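Visit Report: Student Robotics Open Day at Lockyer College, Drultham

By Ataahua Ellery
2021-08-25
5 min read

The Department of Applied Technology at Lockyer College held its open day for the student robotics program last week, and the Flastutthorpe Schools Partnership was invited to send representatives. I attended with my colleague Rhys Brunton, who coordinates technical subjects for our upper grades. The purpose of the visit was to learn how the college runs its two-semester project course, and to consider whether our own after-school club might be brought closer to it in content and schedule.

Visitors were received in the main building at nine and were given a printed program and a safety sheet to sign. The college recorded 191 visitors over the course of the day, most of them families of applicants. Teachers and school staff were taken separately in the morning, before the workshops opened to the public. This arrangement was a good one. It allowed questions about grading, staffing and cost that would have been of little interest to a general audience.

The course

The project course is open to second-year students and currently enrolls 25 of them. Students apply in February with a one-page proposal. Those accepted are placed in teams, and each team is assigned a single task to be carried through to a working demonstration. The first semester is spent on mechanical assembly, wiring and basic control. The second is given over almost entirely to programming and testing.

Admission is not based on prior grades in mathematics, which surprised several of the visiting teachers. The course leader explained that the department had used a grade requirement in earlier years and had dropped it after finding that it kept out students with strong practical skills. A short bench test is now used in its place. Applicants are asked to read a wiring diagram, find a fault in a simple circuit and write down what they did.

Each student keeps a project log, and the log counts for a substantial part of the final grade. We were permitted to look through several. The better ones recorded failed attempts in as much detail as the successful ones, with dates, settings and a note of who was present. Mr. Brunton asked whether students resisted this requirement. We were told that most did at first, and that the department now sets aside the final 17 minutes of every session for writing. Work at the benches stops during that time.

Workshops

The tour proper began in the machine shop, where first-year students were cutting brackets. From there we were led through the electronics room and the small parts store. The store operates on a sign-out system managed by the students themselves, with a ledger at the counter. We noted that the ledger is on paper. The department tried a computer-based system and returned to the book after one semester.

The electronics room is well lit and has good ventilation at the soldering stations, a point on which our own room is deficient. Benches are shared between the project course and the evening class for adults, and the two groups keep their work in separate locked cabinets. Staff acknowledged that storage is the department's most serious limitation. Several large assemblies from previous years have been taken apart solely to free the space.

The Trultelora project

The last stop of the morning was the project hall, where the teams have their permanent stations. The largest undertaking this year is Trultelora, a project in which a student team is teaching a pair of robot arms to handle cut flowers. The team selected the subject after a visit to a plant nursery outside Drultham. Its members reasoned that flowers would present a harder problem than the blocks and cups commonly used in student work, since stems bend and petals bruise. 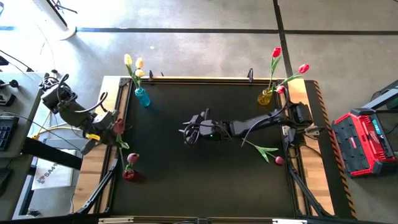
Trultelora is organized around one task, the sorting and arranging of tulips, and the team has divided the task into stages that can be tested separately: picking up a stem from the table, moving it, and placing it in a vase. The students gave a clear account of why the stages are kept apart, and of how a fault in one can be mistaken for a fault in another. Colors are used to make the exercise easier to judge. Yellow tulips stood in a blue glass vase and red ones in an amber vase, while the left arm held a red tulip over the black tabletop and another lay flat beneath the right arm. The students told us that a stem lying flat is the more difficult starting position, as the gripper must approach close to the surface without pressing the leaves against it.

Questions were taken at the station. A visiting teacher asked how the team measured success, and was shown a results sheet on which each attempt is marked as completed, partly completed or stopped by the operator. Another asked about supervision. A member of staff is present whenever the arms are powered, and no student works at the station alone. The rule applies without exception, including during the weeks before the final demonstration, when demand for the hall is at its highest.

I was impressed by the manner in which the students spoke about work that was not yet finished. They described the placing stage as unreliable and made no attempt to present it otherwise. When a question went beyond what the team had tested, the students said so and wrote it down.

Points for our own program

Following the visit, Mr. Brunton and I agreed on several matters to be raised at the next meeting of the technical subjects group. The first is the project log, which could be introduced in our club at no cost. The second is the practice of assigning one task per team for the full year. Our students at present change projects every few weeks, and few of them reach the stage of repeated testing.

We do not propose the purchase of robot arms at this time. The college has offered to receive 2 groups of our students for a day in the project hall during the coming school year, and we recommend that this offer be accepted. Transportation would need to be arranged by the Partnership. The college asks that groups be accompanied by a teacher familiar with its safety sheet, and copies are available from my office.

We thank the staff and students of Lockyer College for their time and for their candid answers. Mr. Brunton's separate notes on the electronics room, including bench dimensions and the ventilation arrangement, will be circulated to the facilities office.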